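Is the Jallarov wrist camera kit any good for close work?

Posted in Robot arms and add-ons

Sharada Reddy
I'm looking at the Jallarov kit for a small arm in our workshop. It comes with the wrist camera, a bracket, a two-finger gripper and the Ikeda software on a trial licence. We would use it for checking coated panels for marks before they are packed. The sales page only talks about picking and placing. Has anyone used it for looking at surfaces, and is it worth paying extra for the Uvum lens? The basic kit is in budget, the lens would be a stretch.

Skultum
Had one since May. Fine for picking. Bracket is a bit flimsy so get longer screws. Never tried it on panels, sorry. Support answered my email in 2 days.

Mohcine Morsy
I have run the basic kit for almost 5 months, mostly on flat parts. Fitting took me an afternoon and the cable is long enough for a small arm. My notes on close work:

– Mount the camera before you set the tool point, or you will be doing it twice.
– Keep the light off to one side. Straight on, pale marks wash out.
– Don't expect sharp detail when the camera is very near the surface. A dark line on grey still shows, but the fainter end of it fades into the background and I could not tell you from the picture alone if it is a scratch or a crease. 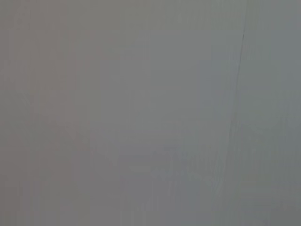
– Back off and take a second view before you reject a part. I save both under the same part number.

On the lens, I borrowed one and the fine marks were easier to judge, but it sticks out 4 mm further and I had to redo my approach heights. If you only need to flag panels for a person to look at, I would start with the basic kit and add the lens later. The Ikeda trial stops saving pictures when it runs out, so export them first.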